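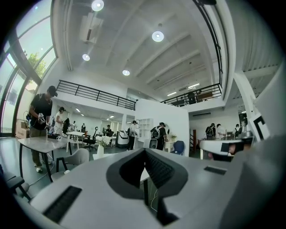

Shivam Nigam wanted to know why the tables have to be placed before the chairs come out of their boxes, when the chairs are what people ask for first. A chair can go anywhere and a table can't. The table positions decide where the power cords run, and the cords decide where people can walk.

Section 4. Setting Up the Open Room

This section covers the placing of tables, chairs, cords and small furnishings in a room of up to 2,000 square feet with a window wall on at least one side. Assembly of the Olska table frame is in Section 3. For blinds, see Section 6.

4.1 Before you start

You will need:
Tape measure
Painter's tape
Felt pads (in the bag marked F, one bag per table)
Cord clips and floor cord cover
Hex key from the Olska frame box
A second person for any step marked (2)

Sweep the floor and let it dry. Unopened boxes may be stacked along the window wall while you work, but leave the doors clear. Boxes holding table tops stay flat. Chair boxes can be stood on end.

Note: Direct sun through large panes can soften the packing tape. Check a stack that has been there all afternoon before you lift from it.

4.2 Marking the floor

1. Find the outlets and mark each one with a small piece of painter's tape on the floor directly below it. Include floor boxes if the room has them.

2. Mark the main walkway from the entrance to the far end of the room. Keep it 46 inches wide for its full length, including where it passes the backs of chairs.

3. Mark the outline of each table. Start with the table nearest the window wall and work inward.

4. Walk the marked route with a chair pulled out at each table position. Move the tape if you have to turn sideways anywhere.

Note: In a room with a curved window wall, measure from the closest point of the glass. Do not try to follow the curve with the table edge. Straight rows with an uneven gap behind them are easier to clean around.

4.3 Placing the tables

1. (2) Carry each table to its outline by the frame. Do not lift by the top.

2. Turn each foot until the table stops rocking. A quarter turn is usually enough. If a foot has to come out more than six full turns, check for a piece of packing under it.

3. Stick the felt pads on now if the floor is wood. On carpet, vinyl or sealed concrete leave them in the bag.

4. Set the longest table with its long side facing the windows if it will be used for handwork or sorting. Set it with its short side facing the windows if people will use screens at it.

5. Wipe the top with a damp cloth. White and light tops show shoe polish, pencil and coffee, so do this again after the chairs are in.

Caution: The Olska top is rated for 200 pounds spread evenly. Do not stand or kneel on it to reach blinds or light fittings. Use a ladder.

4.4 Cords

A loose white cord on a dark floor is easy to see in the daytime and still easy to catch with a foot. Most of the damage reported for this range comes from a cord being pulled, with whatever was plugged into it going over the edge of the table.

1. Run every cord down a table leg, using the leg farthest from the walkway.

2. Press two cord clips onto the leg, one near the top and one near the foot. Pass the cord through both.

3. Leave enough slack at the top for the device to be moved from one end of the table to the other. Coil any extra and tie it under the top, off the floor.

4. Take the cord to the nearest outlet by the shortest route that does not cross the walkway.

5. If there is no such route, cross the walkway once, at a right angle, under floor cord cover. The cover is supplied in one piece 80 inches long and can be cut with household scissors. Cut from the underside.

6. Tug each cord lightly at the outlet end. Nothing on the table should move.

Caution: Do not run a cord under a rug or under the foot of a table. Do not tape a cord to the floor as a permanent fix. Tape is fine for a single day.

Note: Where several cords come down from one table, use the Flokel tray under the top and bring them down together. The tray holds one power strip. It is not made to hold two.

4.5 Chairs

Three types can be mixed in the same room.

Task chair with high back. Goes at any table used for long stretches. Leave room behind it for the back to tilt. Place it so the headrest does not touch the blinds.

Upholstered armchair. Goes beside a table or between two tables. The arms do not fit under the Olska top, so it cannot be pushed all the way in and must not be placed where it would narrow the walkway.

Stacking chair. For visitors. Keep no more than six in a stack.

1. Unpack the task chairs first and set the seat heights at the table, with the person who will use the chair if possible.

2. Unpack the armchairs. Remove the cover from the seat and check under it for the bag of spare glides. These are small and white, and they get left on the seat or sat on.

3. Put the spare glides in the parts box with the hex key.

4. Flatten the empty cartons and take them out of the room before the next step. Keep one carton of each size for returns until the end of the first month.

4.6 Mugs, flowers and other small things

Put these out last.

1. Choose one table for drinks. Keep it away from the power strips, and keep mugs well back from the edge on all the other tables.

2. Put a tray on the table for pens, keys and badges. A dark tray is easier to find on a light top.

3. Place a vase only where no cord passes underneath. Fill it in place from a pitcher, no more than two-thirds full for tall stems. Dehghan vases have a narrow base, so set them near the middle of the table or on a low side table of their own.

4. Change the water every second day. Lilies and other flowers with heavy pollen should have the anthers pinched off before they come near the armchairs. Pollen does not wash out of the gray fabric.

4.7 Final check

Walkway clear from end to end, chairs in and chairs out
No table rocks
All cords clipped, no cord across the walkway without a cover
Cartons gone from the window wall
Window latches can be reached
Parts box labeled and put away

Have someone who was not part of the setup walk through the room once at a normal pace. Fix whatever they step around.

4.8 Changing the layout later

Tables can be moved by two people without taking off the tops. Unclip the cords first. If you move a table to the other side of the walkway, begin again at 4.2, step 1, as the outlet nearest to it will be a different one.

Felt pads should be replaced every September, or sooner if a table starts to leave marks. Extra pads, clips and cord cover can be ordered from Bonditz under the parts numbers in Section 9. For layouts with more than one entrance, send a floor sketch with the outlets marked to Vilho Lindqvist at the Bonditz parts desk before you put down any tape.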